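Progress report on equipment planning, second period
Prepared for the Skilar fund, small equipment program
December 28, 2021

1. Purpose of this report

In the first report we described the tasks that we want to automate in our test kitchen laboratory. This second report explains how the equipment plan has changed, what we have spent, and which decisions we ask from the fund before April.

The short version is the following. We did not buy the arm yet. We spent the period mostly in simulation, and this has changed our opinion on two lines of the budget: the gripper and the wrist camera. The arm itself and the table stay as they were in the application.

2. Work done in simulation

We wanted to know, before paying for hardware, which objects in a normal kitchen cause problems for a two-finger gripper. For this we rented simulation time from Datance. The contract was for 400 hours, and we have used all of them. The setup was slow in the first weeks, because our own computer did not meet the memory requirement and we had to upgrade it. The cost of the memory is included in the table in section 5.

In total we recorded 842 grasp attempts. Each attempt was saved with the view from the wrist camera, so that we can look at what the camera would give us in real use. The attempts were divided between hard objects, such as cups and blocks, and soft or irregular objects, such as pouches with a strap. The hard objects gave us few surprises. The soft objects took most of our time.

The main difficulty with the soft objects is the place of the grasp. When the gripper takes a pouch by its body, it must open wide and the contact is not always good. When it takes the pouch by the strap, the fingers can be nearly closed and a small opening is enough. But then the pouch hangs from a narrow piece, and it covers a large part of the camera view. The planning software then has less information about the counter behind it. 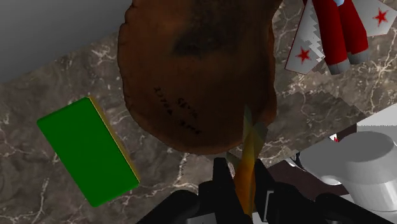
Min-kyu Yeon

We discussed this point for a long time in the group. A wrist camera alone is good for the approach to an object, but it is weak during the transport of a large one. In the view above, the brown pouch takes the upper center, and the counter can be seen mainly at the sides, with the green block on the left and the white cup at the lower right. For putting an object down between other objects, we would like to have a second view from a fixed position.

I want to be careful with this conclusion. The simulated camera is a simplified one, and the materials in the simulation are also simplified. Printed letters on objects are often not readable in our recordings, so we removed label reading from the test plan until we have a real camera.

3. Effect on the gripper

In the application we asked for the wide model from Clinov, with interchangeable fingers. After the simulation we think that the wide opening is less important than we believed. The standard model from the same supplier can do the strap grasps and also the blocks. For the cups we can grasp at the rim.

Szűcs also sent us an offer. Their gripper is lighter, which leaves more payload for the object, but the delivery time is longer and the fingers cannot be changed by the user. We have asked them if this can be done at delivery. The answer is still open.

Our present preference is the standard Clinov gripper with one additional set of soft finger pads. We would test the pads on straps first, as a thin strap may slide between two hard surfaces. The friction in the simulation was a value that we selected ourselves, so it does not prove anything about this.

4. Effect on the camera

The application contained one wrist camera. We now propose one wrist camera and one fixed camera on a stand behind the counter. Both can be of a simpler type than the one in the application. We do not need the high resolution at this stage.

The second camera has a consequence for the cabling and for the calibration. I estimate additional work for calibration, which we can do ourselves without asking for staff money.

5. Budget status

Approved equipment budget, by line:

Robot arm and controller: not spent, no change
Gripper: not spent, change requested (standard model in place of wide model)
Finger pads: new line, to be paid from the saving on the gripper
Wrist camera: not spent, change requested (simpler type)
Fixed camera and stand: new line, 1000 dollars requested
Table and mounting plate: ordered, not yet delivered
Simulation time: fully spent
Computer memory: spent, 70 dollars over the plan

The total stays inside the approved amount. The new camera line is covered by the lower price of the gripper and the simpler wrist camera. The difference for the memory was paid from our own department account, and we do not ask the fund to refund it.

6. Delays and risks

The mounting plate was planned to arrive in this period. The supplier had to repeat the drilling because the hole pattern was for another arm. This was partly our mistake: the drawing that we sent was from an older version of the application. I have now put all drawings in one folder with the revision number in the name.

The other risk is the price of the arm. Our offer is valid until the end of April. If the order is placed later, we must ask for a new offer, and the supplier has already told us that it will be higher.

7. Decisions requested

We ask the fund to confirm the following points in writing:

Change of the gripper from the wide to the standard model, including the finger pads.
Replacement of the single wrist camera by two simpler cameras.
Permission to order the arm as soon as the mounting plate has arrived and has been checked.

8. Next period

When the arm is installed, we will repeat a part of the simulated grasps with real objects. We will begin with blocks and cups, and after that go to the pouches. The same counter arrangement will be used as far as possible, so that the results can be compared. We also want to measure how often the fixed camera is really needed.

The recordings from this period are stored on our group server. If the reviewers wish to see them, please write to me and I will open the access.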